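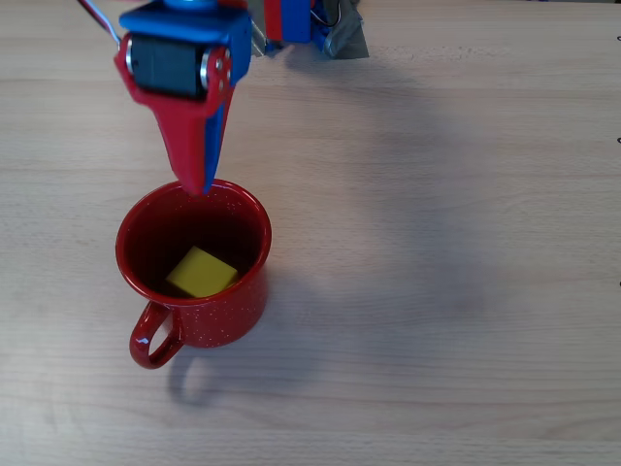 5. Comparing finger sets

Run this section after the arm has been homed and the servo limits saved (Section 4). It covers a side-by-side test of the standard Molance fingers and any replacement set you have printed or bought. The test object is a small cube at the bottom of a mug, a harder pick than a cube on the open table, as the fingers have to clear the rim on the way in and again on the way out. With the tips closed at the rim and the yellow cube directly beneath them, as on the red mug, you have the start position used for every trial in this section.

5.1 What you need

One arm, calibrated
Two finger sets, with screws
A mug with a flat floor, wide enough for the fingers to open inside it
One cube, matte finish, rounded edges if possible
Masking tape
The trial sheet from Appendix B

Do not use a glass. The fingers can chip it, and the depth numbers in the Royer controller profile were taken with a mug.

5.2 Setting the start position

1. Put the mug on the table within easy reach of the arm. Turn the handle away from the path of the fingers.
2. Mark the outline of the base with tape so the mug can go back to the same spot.
3. Drop the cube in. Leave it the way it lands, even if it is tilted.
4. Close the gripper fully.
5. Jog the arm down at speed 6 until the tips are level with the rim. Stop there.
6. Save the pose as START.
7. Raise the arm until the tips are well clear of the mug and save that pose as CLEAR.

Caution: Keep your hand off the mug while the arm is moving. If you need to shift it, go to CLEAR first and press Hold.

Note: The two fingers on the standard set do not have the same shape. Line up on the point where the tips meet, and ignore the outer edge of the wider finger. Poul Blöndal lined up on the wide finger for most of February and his depth values could not be used.

5.3 Setting the depth

1. From CLEAR, open the fingers just enough to pass on either side of the cube. Check that they still fit inside the rim.
2. Lower the arm in single steps until the tips touch the floor of the mug.
3. Back off two steps.
4. Save the pose as PICK and write the step count on the trial sheet. On the Grutport bench the standard set comes out at 279. Yours will differ with the height of the mug.
5. Return to CLEAR before closing the fingers.

If the servo hums at PICK, a finger is pressing on the wall. Open it less, or move the mug, and save again. A hum that goes on for more than a few seconds will heat the servo.

5.4 Running the trials

1. Load the program CUP_PICK and choose the profile for the finger set you have mounted.
2. Run 19 trials. Between trials, take the cube out by hand and drop it back in.
3. Score each trial as lifted, dropped or missed. A cube that clears the rim and then falls counts as dropped.
4. Power off, change the fingers, and repeat 5.2 and 5.3 in full. Different fingers nearly always need a new depth.
5. Run the same number of trials with the second set.

Caution: Always power off before changing fingers. The servo wires run close to the bracket – check that none are pinched before you switch back on.

Note: Do not tighten the horn screws between sets unless they are loose. If you do touch them, redo the zero in Section 4.

5.5 Reading the results

A difference of one or two lifts between sets means very little. Jamila Nanayakkara's rule at the Zarkville shop is to repeat the whole run when the gap is smaller than four. Look at the misses as well – if they come in a row, the mug has probably moved off its tape.

Send completed sheets to Marisol Montes with the finger set name and the PICK value at the top.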